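Saturday, hats and the hall basket
4 min read
Saturday evening, by the keeper of this diary

Started on the winter things after breakfast, a month later than last year.
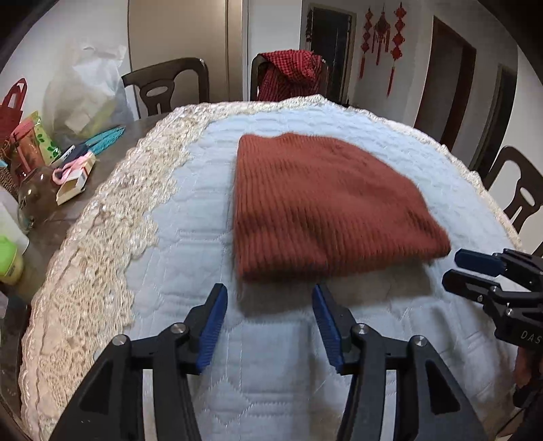 The plan was to get through the whole hall basket before lunch. I brought it all to the dining table in small batches, so I'd have to decide on each batch before I could fetch the next one. Last year I tipped the lot onto the bed and ended up sleeping next to it.

The red beanie was first. It's the one I bought at the Mutach market the winter the furnace quit, and I've worn it every cold day I can remember. I was ready to put it in the giveaway bag. The ribbing is tired and it rides up over my ears by the time I get to the end of the street. Then I put it on to check, went and looked in the bathroom mirror, and kept it on for the next half hour while I did the gloves. So it stays.

Gloves were quick. Two good pairs, both black, and a bunch of singles that I have been keeping in case the other one turns up. I let the singles go, except for the gray one with the leather palm, which I use for the stove door and doesn't need a partner.

Scarves took longer. There's a long green one that sheds on everything. I ran it under the lint roller, used up the end of the roll, and it was still shedding, so it went in the bag. The plaid one needs its fringe trimmed on one side. I put it on the sewing pile, where it will sit with the pants from April.

Stopped at eleven for coffee and read the back of the wool wash. I've had the same bottle of Dreno for a long time and have never measured it. It says one capful for a basin, and I've been pouring in a good deal more than that, which may be why everything takes so many rinses. Did the second-best hat and the ski socks in the bathroom sink with one capful. Two rinses and the water was clear. Rolled them in a towel and laid them on the rack over the tub. The red one can wait its turn until I have a day when I don't need a hat.

I should say something about the table. I've had the quilted cloth on it since the end of summer, the blue one with the wide lace, and I've been meaning to put it away and go back to the plain one for everyday. It's a nuisance to iron. The quilted part won't lie flat no matter what I do, and the lace wants to be pressed from the back, under a dish towel, with the iron turned down. But the table is so dark that the dining room gets gloomy by four o'clock this time of year, and the cloth helps with that. I decided to leave it on and just be more careful with soup.

After lunch I measured the hall shelf. The old bins came from Godinho Hardware and they're an inch too deep, so they stick out and I catch my sleeve on them going by. I walked over there to see if they had anything shallower. They didn't, but they had cedar blocks, and I bought a pack of 6. The man at the register said to sand them lightly when the smell goes. I've heard that before and never done it – I usually just buy more.

Back home I put two blocks in the bin with the hats, one with the scarves, and one in the coat closet. The last two went in the drawer with the sweaters. I found a moth hole in the navy sweater while I was there. It's small and near the hem. Looked at the darning wool and I have brown, cream, and a bright yellow. I'll get navy next week, or I'll wear it tucked in.

The giveaway bag came out heavier than I thought. Two hats, the green scarf, the single gloves (does anyone want single gloves? I left them in anyway), and a vest with a broken zipper pull. It's by the front door so I'll trip over it and remember.

Wet socks still dripping at six. Moved the rack closer to the heater and put a towel down on the tile.

Supper was beans and toast. Cold tonight, and there was frost on the neighbor's car roof when I took out the trash. Wore the red hat.

Tomorrow: boots, and the shelf over the washer if there's time.

Comments

marrowfat says:
I keep my single gloves too. They're good for dusting blinds.

Patchbox says:
For the moth hole, try pulling a bit of yarn from the inside seam if there's any extra. I did that on a gray cardigan and you have to look hard to find it.

northstairs says:
Do you wash the lace cloth by hand or in the machine? I have one like it from my aunt and I'm scared to try.

Author reply:
Machine, cold, inside an old pillowcase, and no spin. I hang it over the shower rod to drip.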